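Leave the fingers alone until you have checked the bolts

Opinion, 21 May 2026
Bijan Sadeghi

When a small gripper starts to drop things, the usual response is to change the fingers. I think this is wrong in most cases, and that the habit persists only because fingers are cheap and sit at the end of the arm where everybody can see them. The part that deserves attention first is the linkage behind them.

I look after one bench cell at Zudinard. It has a single arm, a parallel-jaw gripper with black linkage arms, a small camera at the wrist and a plain matte tabletop. It handles light household items, mostly plastic, in whatever position they happen to land. The maintenance sheet I inherited came from Stotico, who built the cell, and it called for new fingers at a fixed interval and a visual check of everything else. In practice the visual check meant a glance.

A parallel jaw made from linkages has several pivots on each side. Each pivot has a little clearance when new and rather more after a few months. The clearances add up. By the time the play reaches the fingertip it is large compared with the wall of a plastic cup, and the two sides seldom wear at the same rate. One finger arrives early and pushes the object before the other has touched it. On a heavy object this does no harm. A light one rolls, and the grasp is taken somewhere other than where it was planned.

New fingers hide this for a while. Fresh pads grip harder, so an off-centre grasp survives more often, and the log looks better. Then the pads polish and the drops return. On our cell the fingers had been changed 9 times before anyone measured the pivots. I include myself in that.

The measurement takes five minutes. Close the jaws on a gauge block, hold the gripper body still and move each finger sideways by hand with an indicator resting near the tip. Write down both figures. The sum tells you how worn the gripper is, but the difference between the sides matters more, and I would act on the difference first. A bolt that has backed off slightly will show up at once. So will one that was tightened too far, which makes its side slow and is often mistaken for a weak motor.

On tightening, I part company with the Stotico sheet. It says to tighten the pivot bolts "firmly". That word should not appear in a maintenance document. The bolts run through plastic linkages, and plastic creeps under load. A bolt tightened firmly today will be loose next month, and the person who finds it loose will tighten it more firmly still. Use a small torque driver, use the same one each time, and put a paint mark across the head and the linkage. A broken mark can be read by someone who has never seen the machine before.

Razia Baloch, who runs the larger cells at our Trerham site, disagrees with me about the interval. She would measure every 200 cycles during the first week after a rebuild and then stop until something goes wrong. Her argument is that each inspection is a chance to disturb a joint that was fine. There is something in this — I have caused at least one fault by checking for it — but it depends on knowing when something has gone wrong, and a gripper that drifts slowly gives no such signal. We last argued it out in August and neither of us moved.

The wrist camera offers a partial answer. It is mounted for the grasping software, but it also sees the fingers at the bottom of every picture, and they ought to be in the same place each time at a given jaw opening. I now keep one reference picture per opening and compare against it at the start of a shift. If a fingertip has shifted, I measure. If it has not, I leave the bolts alone, and Baloch's objection is met. The Awan scripts we use can do the comparison automatically, although a person flicking between two pictures does it nearly as well.

The comparison is only good if the camera bracket itself has not moved. Check the bracket first, and take the reference pictures again whenever the camera has been off, even if it went back on the same screws.

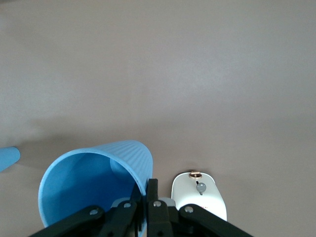 Reference pictures should also be dated and kept with the torque figures, in the same folder, under the gripper's serial number. Ours were kept on a laptop that went to another department, and the set had to be taken again from scratch.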